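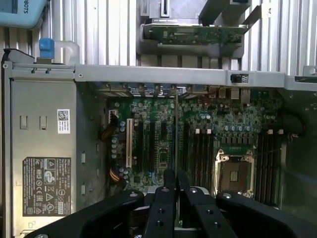

Vundura Press Coverage Set

Data card, version 3

Summary
Vundura is a set of 1511 press clippings about public relations campaigns, each tagged by hand. It covers trade and regional titles and is meant for work on how campaign claims are repeated in print.

Source
The clippings come from the archive of Jitpraphai, a PR agency with offices in Skestimitz and Sturcombe. The agency handled drinks, travel and retail accounts. Coverage dated before 2000 was left out, as most of it exists only as faxed cuttings.

Contents
clippings.csv – one row per clipping
campaigns.csv – one row per campaign, joined on campaign_id
notes.txt – tagging rules

Fields in clippings.csv
clip_id: integer, unique
campaign_id: integer
title_type: trade, regional or other
tone: positive, neutral, negative or mixed
quote_used: yes or no
text: plain text, UTF-8

Tagging
Each clipping was read by 2 taggers working apart. Where they differed on tone, Daranee Yimyam made the final call. Client names in the text were replaced with codes; journalists' bylines were removed.

Known problems
Regional titles are thin for the Sturcombe accounts. Some clippings are near copies of the same press release and should be grouped by campaign before any split. The quote_used field is blank for radio transcripts.

Changes
Version 3 was frozen on April 1, 2023. It fixes broken accents and drops the old reach column.

Contact
Alois Imhof, Skestimitz office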